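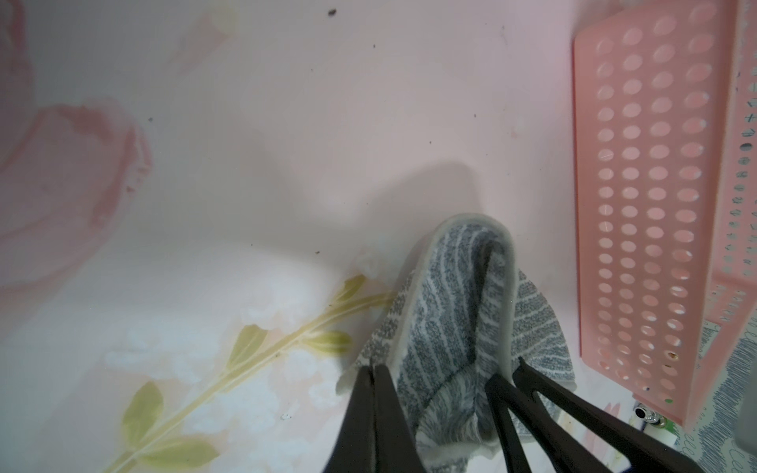

Maintenance – Grippers and wrist cameras

Checking and resetting finger grip on the Trinen cell for cloth work

This page covers the finger check on the Trinen cell when it is set up for towels, washcloths and other soft goods. Do it after any finger change, after a hard contact with the table, or when the cell starts dropping cloth. Allow 20 minutes. The wrist camera stays on throughout, and the view should show both fingers coming in from the bottom with the cloth held between them.

You will need a striped cloth with a hemmed edge, a hex key set, a lint-free wipe and the Brullico service tablet. A striped cloth makes slip easier to judge than a plain one.

1. Park the arm and lock out motion. Leave gripper power on.

2. Wipe both fingers from root to tip. Terry sheds lint, and it collects in the gap of the forked finger. Pull it out with tweezers. Do not use compressed air near the camera.

3. Check the finger screws. If one turns under light pressure, remove it, clean the thread and refit it. Replace any screw with a rounded head.

4. Close the gripper with nothing in it. The long tapered finger should meet the forked finger without riding up on either bar. If it rides up, loosen the tapered finger, shift it and tighten again.

5. Open the gripper, unlock motion and run the Narolico cloth pick at low speed. Let the arm take a fold and hold it just clear of the surface.

6. Look at the camera view. The fold should stand up as a loop between the fingers, with the hem following the top of the curve. Some sag low down is normal with terry. A shadow on the background behind the cloth is also normal and needs no change to the lighting.

7. Hold for one minute. Pick a stripe next to the tapered fingertip and watch it. If it creeps, raise the grip setting one step and repeat from step 5. Stop after 4 steps – if the cloth still creeps, the finger is worn or bent.

8. Save the setting and write it in the cell log with the finger part numbers.

Error 274 during step 5 means the gripper closed further than expected. The usual cause is a missed fold. Clear it, lay the cloth out again and retry once. If it comes back, repeat step 4.

Cells with the older Górecki wrist plate need the camera view checked again after step 4. The plate can turn slightly when the finger screws are tightened. Replacement plates are ordered under part 3676.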